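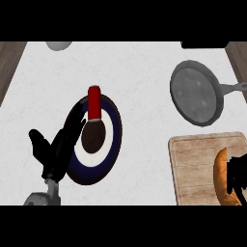

3 min read

I finally bought some shares. Me! The person who kept her savings in a building society account paying next to nothing for the best part of a decade, and felt quite smug about it too.

It started with Corina, who I sit next to at work and who has been putting money into the stock market since she was at university. She mentioned over lunch that Hustance were about to bring out their half-year results, and would the dividend hold up, and did I think the new boss was any good. I nodded along as if I knew what any of it meant. Then I went home and read until gone midnight.

Hustance, if you've not come across them, make garden sheds and summerhouses and have their main works over in Bomthorpe. My auntie has one of their sheds and it has outlived two of her cars. I know that isn't a proper reason to buy into a company (Corina pulled a face when I told her) but it was the only one on the whole list I could picture, and I wanted to begin with something I'd understand when I read the news about it.

So I opened an account, which took far longer than I'd expected. They wanted my National Insurance number, then a photo of my passport, then the same photo again because the first one had glare on it. After all that I moved £2000 across and stared at it for a week. I'd decided beforehand that only £300 would go into Hustance and the rest would go into a very dull tracker fund, a bit each month. Corina says dull is good. I'm choosing to believe her.

The results came out at seven in the morning and I read them in my dressing gown with a cup of tea. Sales were up a little, profits were down a little, and timber costs got the blame. The dividend stayed where it was. I thought, oh well, that all sounds fine - and then the market opened and the price dropped straight away! I was quite put out. I messaged Corina, who sent back a shrugging emoji and then, once she'd got to her desk, explained that people had been hoping for more and had already paid up for it in the weeks before. So a company can do all right and still go down on the day. I've read that sentence in three different books now and it only sank in when it was my own money.

I haven't sold. I did hover over the button at lunchtime, I'll admit. What stopped me was working out that I'd be paying another dealing fee on top of the one I'd already paid, just to make a small loss official. By home time it had crept back up a bit anyway and I'd gone off the idea.

A few of you asked in the comments last time how I was keeping track of it all. I've got a spreadsheet with the date, what I bought, what it cost and the fee, and a column at the end where I write why I did it. The Hustance one says "Auntie's shed". I'm told I'll find that column very embarrassing in a few years.

Next on my list is sorting out whether any of this should be inside an ISA (I think it should, and I think I've opened the wrong kind of account, so that'll be a fun evening). Hustance have a trading update due in November and I've put it in my phone with an alarm. If anyone has moved shares from an ordinary account into an ISA and can tell me how long it took, please leave me a comment, as the help page has lost me completely.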